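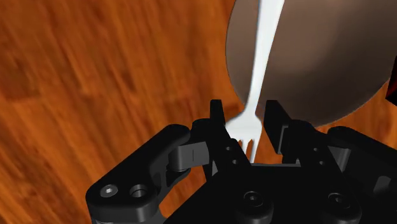

Visit to the Dallport tableware plant, November

The Dallport site molds bowls and plates for the catering trade and runs two shifts. Our group was met at the gate by Knut Kleinschmidt, production engineer, and issued with ear protection and overshoes.

The tour began in raw material storage. Resin arrives in bulk bags and is dried overnight before use. Moisture is checked at the start of each shift, and a batch that fails goes back to the dryer.

The molding hall holds 10 presses. The one we watched was making a shallow serving bowl at 2080 pieces per shift. Cooling takes up most of the cycle. Kleinschmidt said that shortening it causes the rim to warp, a fault that often appears only after the bowls have been stacked.

Inspection is done by hand under angled lamps. From each lot, 100 bowls are pulled and checked for rim flatness, color and gate marks. Roswitha Nolte, who runs the test room, showed us the drop rig and the dishwasher trial. The current trial had reached cycle 342. Matte interiors show cutlery marks sooner than gloss ones, and she would like a harder surface texture on the next mold.

Packing was idle during our visit for a belt change. The visit closed with questions in the canteen, mostly on regrind limits and mold maintenance. Samuele Ruggiero has the handouts.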